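The first budget had one line for the robot and nothing else

The kitchenware testing group at Stostano works out of the ground floor of a building put up in 1934, and the wiring is part of this story. The group's purchasing lead spent most of last year planning for one robot arm with a hand. We spoke on December 21, 2018, with the order finally placed.

The first budget, she says, was a single number. "I wrote down the price of the arm. Then I started calling people and the page filled up. The hand is quoted separately. So is the controller, and so is the training."

She got quotes from two suppliers, Flolard and Grisero. Flolard was cheaper on the arm. Grisero included a spare set of fingers and a longer service contract. "Fingers wear out. I asked both of them what a replacement costs and how long it takes to arrive. One answered the same afternoon. The other took 15 days, and I made a note of that."

Grisero got the order.

The building came next. An electrician quoted for a new circuit, and the landlord wanted drawings before he would sign. That used up most of November. "I had put zero in that column," she says. "If you rent, talk to your landlord before you talk to a salesman."

She also argued for doing as much as possible in simulation before delivery. The group's other site, in Buenaventura, already had the software and a person who knew it, so the added cost was 260 hours of staff time. Her manager wanted to wait for the hardware.

"He thought we'd be paying twice for the same work. My view was that the arm would otherwise sit there while we figured out what to do with it."

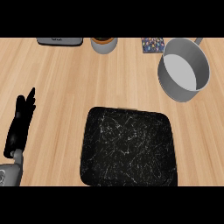
"The other thing is that you can change your mind for free. We had a bigger hand on the list at one point. We moved a few things around on the virtual table, looked at the space between them, and went down a size — that came off the quote before anyone signed."

She doesn't claim the simulation covers everything. The budget still has money for broken dishes, and she raised that line once already. Real pots and mats for the bench came to 507 dollars, bought in duplicate.

Asked what she would do differently, she goes back to the service contract. She signed for two years and would now ask for three, with the price fixed. The second arm is on next year's request, on a page of its own, and the electrician's quote is already attached.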